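Harkent pulls arm control update after simulator fault

2021-07-23 - Harkent has withdrawn version 3.4 of its two-arm control software after test runs showed that one arm could stop responding while the other kept working.

The fault was found in the simulator at the company's Jeritstead site. In 222 of 3,119 runs, the right arm held its last position and ignored new commands. The left arm carried on with its task, and the controller reported both arms as healthy.

Van Rooij, which supplies the motion planner, traced the problem to a timer that was not reset when the two arms were given separate goals. The stop signal still reached both arms in every run, Harkent said.
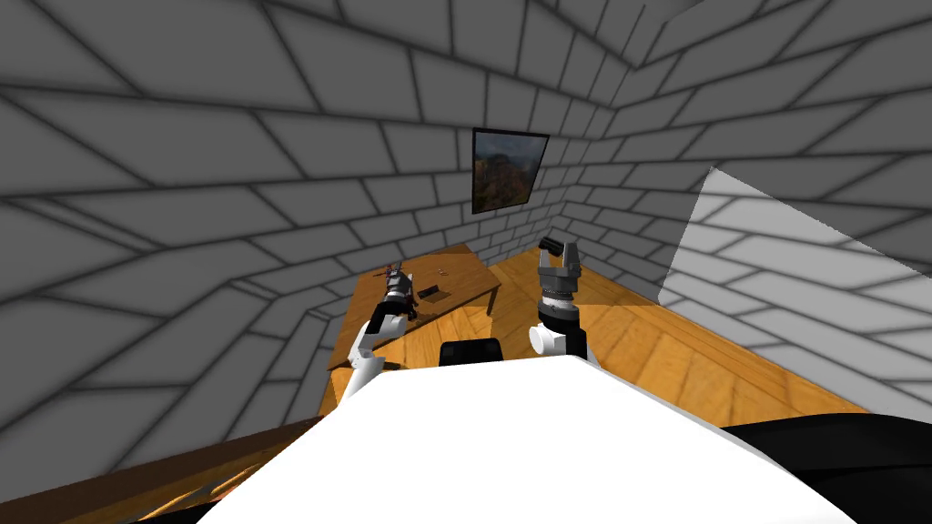
Simulator view of the table task, with the left gripper over the tabletop and the right arm upright.

No injuries or damage have been reported. The update had gone to three customer sites, all of which have been told to return to the previous version and to keep people out of the work area during the change.

Kaltus, the largest of the three, said it had stopped two-arm work on its packing line until the older software is back in place. Single-arm jobs are not affected.

A corrected version is due in November. It will add a check that compares commanded and measured joint positions on each arm and cuts drive power to both if they differ for over four seconds.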